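Pivamdale to replace fixed water tariff with metered billing

Households in Pivamdale will move from a flat annual water charge to metered billing from September, the district utility has confirmed. The change affects 2,000 connections in the valley and on the lower slopes, most of which have paid the same yearly sum regardless of use.

Under the new tariff each property pays a standing charge, set by the diameter of the supply pipe, and a volumetric charge per cubic metre. The volumetric rate is split into 2 bands. The lower band covers ordinary domestic use and the upper band applies to anything above it, calculated by the quarter. Unused allowance in the lower band does not carry over from one quarter to the next.

Flurina Riedl, head of network operations at the utility, said the flat charge had made it difficult to separate leakage from consumption. "We know what leaves the reservoir and we know what arrives at the treatment works," she said. "Between those points we have been working from estimates."

Losses in the distribution network are put at 35 per cent of the volume supplied, a figure derived from night flow readings at the district valves. The utility expects meter data to show which streets account for most of it. Pipe replacement will then be ordered by measured loss per metre of main, where at present it follows the age of the pipe.

The meters are being supplied by Fellano under a contract lasting seven years. They are ultrasonic units with no moving parts, fitted in the boundary chamber where one exists and otherwise at the internal stop valve. Readings are sent by radio once a day, shortly after 2 a.m., to receivers on the reservoir tower and the school roof. Batteries are sealed and are replaced together with the unit.

Kedir Endale, who is managing the installation, said most properties could be completed in a single visit with the supply off for less than an hour. Older houses on the upper road are likely to take longer. Several have shared supply pipes, and each dwelling must be given its own branch before a meter can be fitted. The utility will pay for pipework up to the boundary — anything beyond it remains the owner's responsibility.

Objections were raised during the consultation by tenants in shared buildings and by market gardeners, who use large volumes in summer. Kamarul Mandagi, who grows salad crops under glass at the eastern end of the valley, said the upper band would raise his costs in the months when he could least reduce use. The utility has agreed to a separate horticultural rate, available on application, provided that the irrigation supply is metered apart from the house.
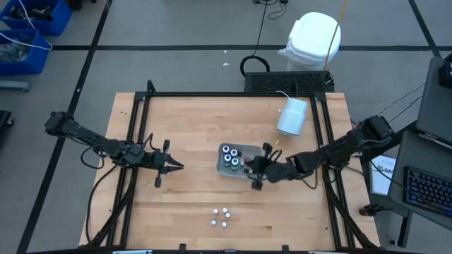

Applications for the horticultural rate must include a plan of the pipework and the position of any storage tanks. A backflow preventer is required on every irrigation branch and will be inspected before the rate is granted. Growers who draw from private boreholes are unaffected.

A reduced standing charge will be available to households on low incomes. Nabila Wattimena, of the Pivamdale tenants' association, said she wanted landlords to be barred from adding a handling fee when passing bills on. The utility said the matter was outside its powers and had been referred to the district council.

First bills under the new tariff will cover a full quarter. Customers may submit their own reading if they believe the transmitted figure is wrong, and disputed meters will be removed for bench testing at no charge.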